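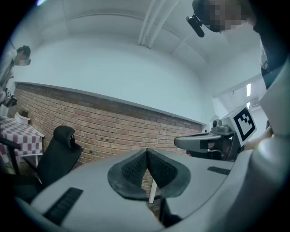 Chapter 8: Friction and Everyday Surfaces

Dumitrescu
Last revised in June

Push a heavy book across a table and let go. It slides a short way and stops. A force acted on it along the surface, in the direction opposite to its motion. We call this force friction, and it is present whenever two surfaces press together and one moves, or tries to move, past the other.

In Chapter 7 you drew force diagrams for objects on smooth surfaces, and friction was left out. In this chapter it goes back in. You will need the normal force from Section 7.2, so review it now if you are unsure how to find it on a slope.

8.1 Two kinds of friction

Suppose a crate rests on a warehouse floor. You lean on it lightly and it does not move. Your push is balanced by static friction, which grows as your push grows, up to a limit. Push past that limit and the crate begins to slide. From then on the force opposing you is kinetic friction, and for most pairs of surfaces it is smaller than the largest static value. This is why a crate is harder to start than to keep going.

The limit on static friction depends on how hard the surfaces are pressed together and on what they are made of. We write it as the coefficient of static friction multiplied by the normal force. The coefficient has no units. It is found by measurement, and it belongs to a pair of surfaces. A table of coefficients that lists only "rubber" is incomplete, since rubber on dry concrete and rubber on ice behave very differently.

Worked case. A crate pushes down on a level floor with a force of 200 newtons. A horizontal push of 116 newtons is just enough to start it moving. The coefficient of static friction is 116 divided by 200, or 0.58. If the crate were loaded until the normal force doubled, the push needed to start it would double as well, to 232 newtons.

Students often expect a wider crate to be harder to slide. In this simple model the area of contact does not appear. Turn a brick from its face onto its edge and the force needed to move it stays nearly the same. Soft materials such as tire rubber do not follow the rule closely, and we return to them in Section 8.4.

Before going on, have a wooden block, a spring scale and a flat board ready for Activity 8A.

Vostorus School Texts | Contact the publisher | Copyright Vostorus. All rights reserved. | Back to top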